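Wanted: people who fold their own washing (paid sessions, Evbridge)

Posted 25 Aug 2025

I've spent a good part of this year watching two robot arms fold T-shirts, and I now need some company. If you've ever stood over a heap of clean laundry wondering when a machine is going to take it off your hands, I'd love to hear from you.

I run the household chores side of things at Flustent. We're a small outfit in Evbridge, up the stairs above the old tile showroom on Fraser Street, and we're trying to find out whether machines can do the dull jobs at home yet. My short answer is "a bit, on a good day". I want a longer answer, and for that I need people who do these jobs all the time and have opinions about them.

Why I need you and not more engineers

Engineers are lovely (I share a kettle with several) but they're terrible judges of a folded shirt. They look at one with a sleeve poking out and tell me it scored well. My mum would have shaken it out and started again. We've got 2,226 folding attempts on record so far, and I don't think any of us has the right eye to say which ones you'd happily put in a drawer.

The black T-shirts are a good case. You can get two straight edges and a proper crisp corner, and then the other side has a bit of sleeve and hem bunched up and the collar is sticking out of the top. Is that folded? Half folded? Would you leave it for the kids to deal with? I go back and forth on it myself.

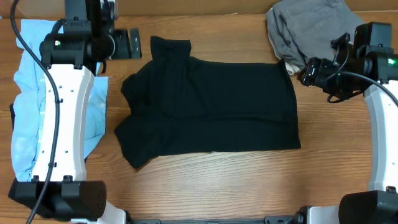 What you'd be doing

There are two parts, and you can sign up for either or both.

The first is judging. You sit down with a cup of tea and look through 200 photos of clothes at different stages, and for each one you tell us whether you'd put it away, fix it or start over. There's a box for comments and I really do read them, so please moan freely. You can do this at home on a laptop or a tablet (a phone is too small, sorry).

The second is folding alongside the arms. You come in to us, stand at a table and fold a pile of ordinary clothes your own way while we take notes. Then you watch the arms have a go at the same sort of pile. You stay behind the yellow line while they're moving and one of us is always on the stop button. I'll ask you what you'd do next at each point, and where you think it's going wrong. People are so good at this! One chap on our trial day spotted that we were starting with the wrong edge every single time, and we'd been doing it for weeks.

I should be straight about the pace. A crumpled shirt in the middle of a table is still a hard thing for a machine. Cloth flops about, it hides its own corners, and one black fold looks much like the next. Getting a gripper on each side of the fabric is a decent start, but there's a fair way to go between that and a neat pile. If you come along expecting a laundry service you'll be disappointed. If you like watching something difficult being worked out slowly, you'll be very happy.
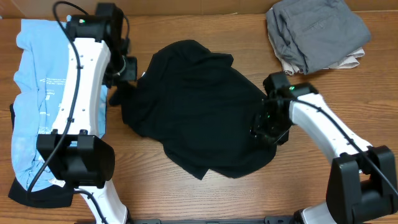 Who I'm after

Anyone over 18 who does laundry, basically. I'd especially like to hear from people who:

fold for a big household
have worked in a clothes shop, a hotel, a care home or a launderette
fold with one hand, or sitting down, or with sore hands
can't stand folding and do as little as they can get away with

You don't need to know a thing about robots. If you build them for a living I'll probably say no, but thanks for asking.

Pay and practical bits

Judging pays £40 for the full set, and you can spread it over as many evenings as you like. A folding session is two and a half hours and pays £55, plus your bus or train fare if you keep the ticket. There's a lift, the loo is on our floor, and parking is hopeless, so use the car park behind Taltberg Tools and walk over.

I've got room for 200 people on the judging and far fewer on the folding, so tell me early if it's the folding you want.

How to apply

Write to the chores desk at Flustent using the contact form on this site and put "folding" in the subject line. Tell me which part you fancy, when you're usually free, and how you fold a T-shirt. A couple of lines is plenty. I'll reply to everyone, though it may take me a week or so.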